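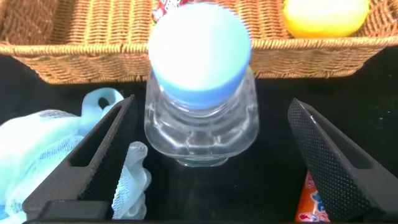 **How many demonstrations does a new pick task need before the first training run?**

Plan on 204 for a single object family on one table layout. Fewer will train, but the resulting policy tends to repeat one approach path and stall when the object moves.

# Voyle wrist capture kit

The Voyle kit records demonstrations for imitation learning from the robot's own point of view. It consists of a small wrist camera, a pair of slotted black fingers with dotted grip faces, a capture box and a licence for the Lalley recording software. Govdale builds the hardware and supplies it ready to bolt to a standard arm flange.

The kit suits household and grocery items: bottles, bags, wrappers, fruit, baskets. Clear plastic on a black tabletop is a supported case and has its own exposure preset, because glare on the cap and walls can otherwise wash out the edges the policy relies on.

## What gets recorded

Each episode is saved as one folder holding:

- wrist video
- joint positions and gripper opening, stamped on the same clock as the video
- operator commands before smoothing
- a plain text task line, such as "pick up the bottle with the blue cap"
- a result mark (success, fail or discard), entered by the operator at the end

Lalley doesn't trim episodes on its own. Idle time at the start is kept in the file and flagged, and can be left out at export.

## Specifications

| Item | Value |
|---|---|
| Cameras supported per capture box | 3 |
| Episodes held on internal storage | 2120 at default settings |
| Longest episode | 43 seconds |
| Finger colour | black |
| Operator input | leader arm or hand controller |
| Export | episode folders or a single archive |

Episodes that reach the time limit are closed and marked as discard. The limit can't be raised in the current release.

## Setting up a session

1. Fit the camera and run the mount check. The tips of both fingers must be in view when the gripper is fully open.
2. Choose the exposure preset for the table colour and lock it. Automatic exposure should stay off for the whole session.
3. Enter the task line once. Changing the wording partway through creates a second task in the export.
4. Start every episode with the gripper open and clear of the object.
5. Move the target and at least one other item between episodes.

Leave other items on the table. A cluttered layout takes longer to reset, but demonstrations gathered on a bare surface transfer poorly to kitchens and packing benches. Soft items such as thin bags should be dropped into place by hand – laying them flat each time gives the model a shape it will rarely meet again.

## Stivholm review station

Stivholm is an optional desktop program for checking recorded episodes. It plays wrist video beside the gripper trace and lists episodes with dropped frames or clock drift. Reviewers can correct the result mark and the task line but can't edit motion data. The original file is kept whenever a label is changed.

## Ordering and support

The kit is sold with or without the leader arm. Replacement fingers come in pairs and should be changed when the dots on the grip face have worn smooth. After a finger change, repeat the mount check and begin a new session file – old and new fingers shouldn't be mixed in one set.

Software updates are posted in August. Phone support is open on Tuesday from 9 am; written requests are accepted at any time and should include the session log.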